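4. Preparing the practice table

This section explains how to set up the table for the first tidy-up exercise with the Romik arm. Please finish section 3 (power and emergency stop) before you continue.

4.1 Placing the objects

1. Clear the table and wipe it.
2. Put the shopping basket on the left side, near the front, with the open side up.
3. Put the dish rack on the right side, toward the back.
4. Stand the cereal box upright in front of the rack, to the left. The broad face must look to the front.
5. Place the red bowl near the middle. Leave free table in front of it.
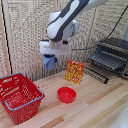 Figure 4-1. Gripper over the space between basket and cereal box.

Note: The screen behind the table is not in the kit. Any matte screen or curtain is good — please avoid mirrors and shiny metal.

4.2 Checking the waiting position

1. Keep your hands away from the table and press HOME on the Tisto panel.
2. Wait 30 seconds. The arm must stop completely.
3. Look at the gripper. It should be open to the air on all sides and hold nothing.
4. If you use the blue cup, stand it between the basket and the box, a little behind the bowl.
5. Compare the height of the gripper with Figure 4-2. It must stay well above the table and must not touch the rack.

Caution: Do not move the rack while the arm is powered. If error 222 shows, press the stop button and repeat from step 1.

Figure 4-2. Gripper above the back of the dish rack, cup in place.

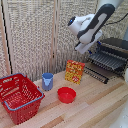 4.3 Saving the layout

1. Open Layouts and choose New.
2. Type a name and press Save. The panel can keep 2,000 layouts.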